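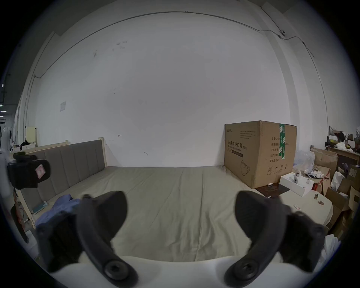

A fitted sheet, a gray channeled headboard and a pine frame.

The Second Life of a Good Sheet

My grandmother kept her linens the way other people keep letters. There was a cupboard at the top of her stairs, and if you opened it without asking you were in for a talking-to, partly about manners and partly about folding. I thought of that cupboard the whole way to Duvo, where Lucyna Kubiak runs a mending shop in the back half of what used to be the Kwiatkowski dry goods store. The building went up in 1855, and the floor slopes so much toward the river that spools roll off the table if you don't watch them (I didn't, and spent a good part of the morning on my hands and knees).

Kubiak mends bed linens, mostly. She'll do a coat lining if you ask nicely, but sheets are what she loves, and she can talk about them until the coffee is cold. Most folks throw one out when the middle goes thin, she told me, and meanwhile the sides are as strong as the day they came home from the store. So she does what thrifty households did for generations: slits the sheet down the center, turns the outer edges in, joins them with a flat seam and hems the worn part at the sides, where it hardly matters. It's called sides-to-middle, and it takes her the better part of an afternoon if the phone doesn't ring. 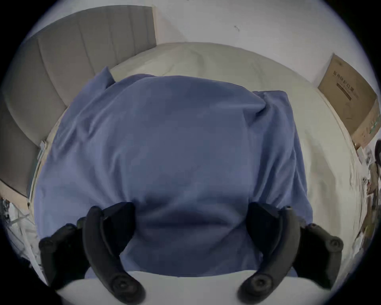

Color is another matter, and one on which Kubiak has firm opinions. She likes a patch that shows. A customer once brought her a white sheet with a tear near the foot and asked for something invisible, and left with a square of indigo instead, quite happy about it. I understood better once I was back home and looking at my own habits, because blue cloth against a white sheet is a cheerful thing even when it's only something that needs putting away. She buys her patching cotton from Stemurico, a small mill outlet two towns over, and washes every piece before she cuts it, hot, so that it does all its shrinking before it goes anywhere near the bed.

Her niece, Lucyna Sowa (there are a great many Lucynas in the family, and you learn to use last names), came into the business last January and has taken over the fitted sheets. These are harder, as anyone who has tried to fold one will believe. The corners wear first, then the elastic gives up, and you can't turn the sides to the middle of something that has no real sides. Sowa cuts the old elastic away, runs a new casing and threads it with a big safety pin that belonged to her mother. She keeps her notes in a green Tekuta account book, the kind with the red spine, and there are 400 entries in it so far.
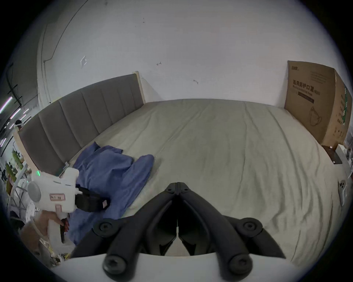 Creases across a fitted sheet, with a bit of blue cloth near the headboard.

I asked what a person could do at home, and the two of them answered at once and not quite in agreement. Kubiak says to rotate your sheets head to foot every time you make the bed. Sowa says that's fine, but please clip your toenails. Both of them want you to catch a hole while it's smaller than a dime, and both would like you to stop using so much bleach.

The shop opens at noon every day but Monday. I left mine with them, an old double with a split along the hem, and Kubiak held it up to the window for a long while before she wrote me a ticket.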